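We use cookies to make this site work and to count visits. By continuing to read you accept this. Manage settings

Two hours at Coritlow: is anybody really going to upgrade old office computers?

8 July 2019
By the editor, Traltdale Repair Notes

I have been to enough open days to know the shape of them. There is coffee, there is a talk with a pie chart in it, and there is a door you can't go through. Coritlow did better than that on the door. They let us into the room where the old desktop towers get opened up, and they let us stand there as long as we liked.

The claim is that a tower from a closed office shouldn't be shredded whole. Take out the processor and the memory, check them, put them back or put better ones in, and the machine has another 4 years in it. So says the handout. I asked where the 4 years came from and was told it was "based on experience," which could mean anything.

Still, the bench work is worth seeing. Parts wait in gray printed plates with a place cut for each kind, and the towers are worked on lying down with the side panel off.
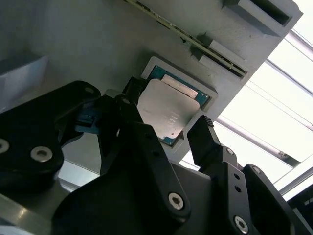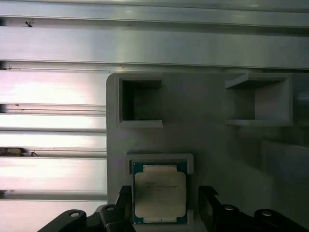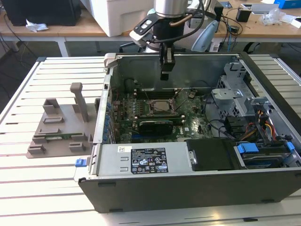 I liked the plates more than I expected to. Anyone who has put a bare processor down on a desk and then leaned on it will see the point. Our own club uses an egg carton, and I won't pretend that is a system. But a printed holder fits the part it was drawn for, and old office computers come in every shape their makers could think of. What happens when the next truck brings something with a different processor? A new plate, I was told. How long does that take? A day or so, depending. I have heard "depending" at a lot of open days.

The talk was by someone from Singhal, who pay for part of the work. It ran long. We heard that three of the schools in Mesness will get machines from the first batch, and that there will be a proper report next April. There was no price per machine on any slide. When a man near the front asked for one, he was told it was too early to say, and when he asked again he got the pie chart back. My guess is that labor eats most of the saving - it always does with repair - and that the sums only work while somebody else is paying the rent.

I also asked about power supplies. An old one can run fine for years or it can take the whole computer with it, and a fresh stick of memory won't change that. The answer was that each supply gets a load test. I would have liked to see one done. It wasn't on the program.

To be fair, the people at the benches answered what they could without looking over at the Singhal table first. One of them talked me through thermal paste for longer than I deserved, and I came away with a better way of cleaning off the old stuff (coffee filters, which leave no lint).

Parking is 5 dollars and the lot fills early. The coffee was weak. If you go to the next one, skip the talk, go straight to the bench room and ask about the price. I would be glad to hear that someone got a number.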